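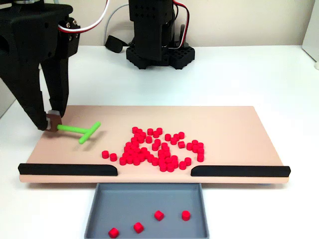 **FOR IMMEDIATE RELEASE**

**Pestalero to lend tabletop sorting kits to schools and day centers**

STREBEL, 22 April 2021 - Pestalero, a maker of table activities for classrooms and day centers, will begin lending its Itunine sorting kit to schools and adult day programs in Strebel and Kirnier this August. Borrowing a kit is free for the first term. Applications are open now.

Itunine is a gathering and sorting activity done at an ordinary table. The kit has a wide peach-colored board, a bright green T-shaped tool and a supply of small red cylinders. The cylinders are tipped out in a loose pile, and the person at the table uses the tool to push them together, spread them apart or move them from one side of the board to the other. A session can be as short as a few minutes.

"We wanted something you can put down in front of a six-year-old or an eighty-year-old and start right away," said Hannelore Danzer, who leads product work at Pestalero. "There is no score sheet and no timer in the box. People can add those if they like them, and a lot of teachers do."

A full kit holds 300 red pieces, packed in bags so that a group leader can put out as many or as few as the table needs. Most beginners do better with a small pile. Pieces that stand upright slide along with the crossbar, while pieces lying on their sides tend to roll, and learning to handle both is a large part of the work.

The tool is used in two ways. Held with the crossbar square to the direction of travel, it moves a wide part of the pile at once. Turned at an angle, it can be used to bring in one or two stragglers without disturbing the rest. The activity booklet has exercises for each, plus a set for pairs, where one person spreads the pieces and the other collects them.

Pestalero tried the activity over the winter with 51 people at two sites. Torben Kasten, who ran the sessions in Kirnier, said the main change after the trial was to the booklet.

"The first version had far too much to read," Kasten said. "People wanted to get their hands on the tool. We cut the text by half and moved the harder exercises to the back - the pair work, mainly. We also took out a sorting task that needed pieces in a second color, which was confusing when the kit only has red."

The kit is meant for use with supervision. Because the pieces are small, it is not suitable for children under three or for anyone likely to put objects in their mouth. Group leaders should count the bags back in at the end of each session and check the floor near the table.

**Borrowing a kit**

- Loans run for one school term and can be renewed once.
- Each site may borrow up to four kits at a time.
- Kits are collected from and returned to the Pestalero office in Strebel. Delivery to Kirnier can be arranged.
- Missing pieces are replaced at no charge. Missing tools and boards are billed at cost.

Group leaders who have not used the kit before are asked to attend a one-hour introduction with Rahel Ortner. Dates will be sent out with the loan confirmation.

Pestalero has set aside 271 kits for the program. If more sites apply than can be served, schools and centers that have not borrowed from the company before will be placed first.

**Press contact**

Burgi Sutter, Pestalero, Strebel
Telephone extension 2746

Review kits are available to education and care publications on request.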